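Ticket 2000: Handgreifer-Paar, Markerwürfel nach Backentausch prüfen
Standort: Tremdale, Zelle 14
Bearbeiter: Loïc Chauvin
Status: in Arbeit

1. Fehlerbild
Posenspur des rechten Greifers springt beim Annähern, Log meldet Code 122. Links unauffällig. Testobjekt: T-förmiges Werkzeug, Griff zum Bediener. Finger vor der Aufnahme offen, beide Markerwürfel in Sicht der Kopfkamera.
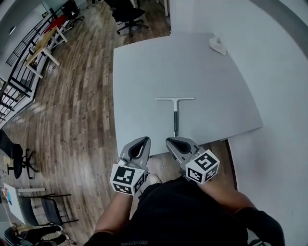 2. Maßnahmen
Würfel rechts gelöst, Sitz gereinigt, neu verschraubt. Kalibrierung in Sterkari neu geladen. Gegenprüfung über die Greiferkamera: Backen mittig in der Öffnung, zweites Gerät in der Hand über dem Tisch, Marker gekippt.

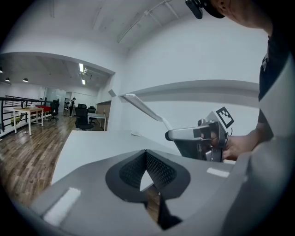
3. Offen
Testlauf mit fünf Wiederholungen steht aus. Bei erneutem Code 122 Würfel tauschen, Ersatz bei Wanyama anfordern.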